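Humik Users' Board > Teaching and Demonstration > Two-handed handover of curved parts: operator guidance

Stastham_Ops
We are revising our operator guidance for tasks in which a large, curved black part is taken in one hand and passed to, or shared with, the other. The present text asks for 50 accepted demonstrations per operator, all by remote control. Two of our operators have asked whether the first set might instead be taught by hand, with a colleague moving the arms directly. Comments from other sites are invited before the October revision.

fixture_lead
We would not recommend it. When the arms are led by hand, the person leading them stands where the head camera ought to have a clear view of the part. We discarded 30 recordings for that reason and returned to remote control.

K. Somboon
I must respectfully disagree in part. Hand teaching gave our newer operators a sense of how far the wrist will turn before the elbow has to follow. We keep those recordings out of the training set and use them solely for instruction. I attach four views from our own work on the part, two from the head and two from the wrist.

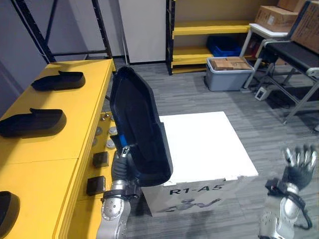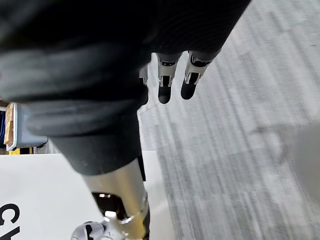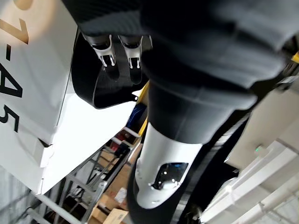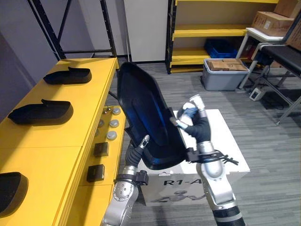

Kanyarat Somboon
Demonstration and Teaching Section, Flollon

The first and last views show the two states on which our operators are assessed: the part held in the left hand with the right hand open, and the part held by both. In the last, the right hand has the upper rim and the left hand the lower edge. Operators are asked to pause briefly in each state so that the reviewer can mark the change.

fixture_lead
Thank you. I withdraw the objection as far as instruction is concerned, but it stands for recorded data. May I ask why the left hand takes the lower edge? Our procedure has both hands at the same height.

K. Somboon
It was the operators' preference. With the hands level, the right elbow tended to swing outwards. We have not made a formal comparison and would not ask another site to change on our word.

timmermans_gil
Ok-hee Gil, Timmermans. We ran level and diagonal grips over 96 demonstrations, divided equally. The reviewers rejected 7 of the level set for a late release by the left hand. The diagonal set had fewer rejections, but it was recorded second and by the same people, so practice may account for the difference. I would be cautious about writing either grip into guidance.

Stastham_Ops
That is noted. The draft will leave the grip to the site and will require only that it be the same throughout a set. On the pause, is a length specified?

K. Somboon
No. We did specify one formerly, and operators began counting under their breath and moving late. The wording is now "until both hands are still".

fixture_lead
We should prefer a stated length. "Still" is read differently by each reviewer, and disputed markings take up a good part of our review meeting.

Stastham_Ops
Both wordings will go into the draft as alternatives. Hand teaching will be permitted for instruction, with recordings stored separately. Sites wishing to comment on the pause should reply in this thread.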